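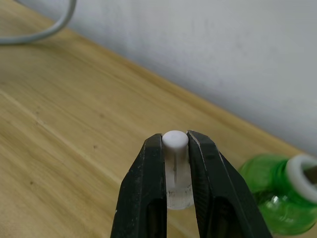 Rocío Garrido
Research associate, cellular physiology, Gultport

Figure 2. A small white cylindrical part held upright between the two fingers of a black parallel gripper.

3. Recording from Golgi cells in cerebellar slices

3.1 Choice of cells

Golgi cells are the main inhibitory neurons of the granular layer of the cerebellum. They are larger than the granule cells around them, but they are few, and in a slice they can be confused with Lugaro cells or with unipolar brush cells. For this reason we did not accept a cell on the size of its body alone. A cell was included when it fired on its own at rest, when its capacitance was clearly higher than that of the neighbouring granule cells, and when the dye filling showed an axon that stayed in the granular layer. Of the cells which we patched, 18 fulfilled all the conditions and are used in the analysis below. They come from 8 animals.

Two further cells lost their seal before the end of the protocol. We kept their resting activity in the data archive, but they do not enter into any of the comparisons.

3.2 Firing at rest

All the included cells fired without any current being injected. The rhythm was regular in most of them, and a long after-hyperpolarisation followed each spike. In three cells the rhythm was interrupted by silent periods of several seconds. We first suspected a problem with the temperature of the bath, and Tipene Rutherford repeated the measurement with a second heater, but the silent periods remained. The cells came from different slices, so we think that it is a property of the cells and we have not removed them.

Spikes were detected with Clisto, using one threshold for each cell, and the detection was then checked by eye by a person who did not know the condition. Where the two disagreed, the trace was discussed and the decision was written in the log.

3.3 Response to mossy fibre input

Stimulation of the mossy fibres gave a short excitatory current, and usually one extra spike. After this spike the cell paused and then came back to its earlier rhythm. The pause was longer when the stimulus was given late in the cycle - this was unexpected for us, as the model of Løken, which we describe in Section 2, predicts the opposite order.

There are at least two possible explanations. The first is that the late stimulus also reaches other inhibitory cells, and that part of the pause is synaptic. The second is that potassium channels are already partly open at this moment and add their effect to the new spike. When we blocked inhibition the pause became a little shorter, but the order stayed the same. We therefore prefer the second explanation, although the blocker was tested in only three cells.

3.4 Limits of the method

A slice cuts many of the parallel fibres, and the input to a Golgi cell is certainly weaker than in the living animal. The dye filling was also not complete in every cell, so the length of the axon is not reported. The scripts for the phase analysis were written in Nilum and are given in the supplement together with the raw traces.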